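Visit Report: Stinness Open Day, Havport

Stinness opened its Havport site to prospective buyers on Sun 2 December. The item on show was Pamomard, a simulation package for planning and testing tabletop manipulation before any work is done on a physical cell. Maarja Tamošiūnaitė and I attended for the review group. The morning was given to a presentation by Rasa Rebane, product lead, and the afternoon to hands-on sessions at workstations.

Pamomard is sold as a yearly license per seat. It comes with an object library of 601 models, 39 room layouts and 3 arm models. Layouts can be edited, and the user can set counter height, base position and floor and wall finish. Models from outside the library are brought in through a converter, which we did not test. Mass and friction values are stored with each library object and can be changed from a side panel. Rebane said that the values for household goods were measured on site, and that those for soft items are estimates.

Our station ran a counter layout with a mixed set of objects. The task was to approach a small dark teapot-like vessel close to the edge of the marble and grasp it from above.
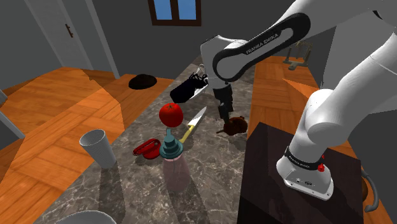 Vol. 3, No. 255

The arm in this layout is a Franka Emika on a dark pedestal directly beside the counter. With the vessel this near the base side, the wrist comes down steeply and the choice of grasp is limited. The knife lies next to the vessel and has to be treated as an obstacle. The tomato, the pump bottle and the ribbed cup are farther over to the left, and the shoe is farther along the counter behind the knife. Mixing kitchen goods with footwear is deliberate, according to Souad Bouzid, who builds the layouts. Customers asked for clutter that does not follow room type.

Rendering is good on stone and wood. The pinkish body of the bottle lets the marble pattern show through, a useful check for anyone training on camera input. Shadows are long and dark by default, and there is a light angle setting.

Points raised in the afternoon:

Contact settings are global. Ülle Hunt asked for per-object settings and was told August.
Logs export as plain text only.
Restarting a layout keeps the last random seed unless it is cleared by hand.
Support is by e-mail, in English.

Sorcha Ó Ceallaigh of Ozoliņš asked whether results carry over to hardware. Stinness had no comparison data to hand and offered to send some. A trial seat has been requested, and Maarja will run our own bin layout on it once the license file arrives.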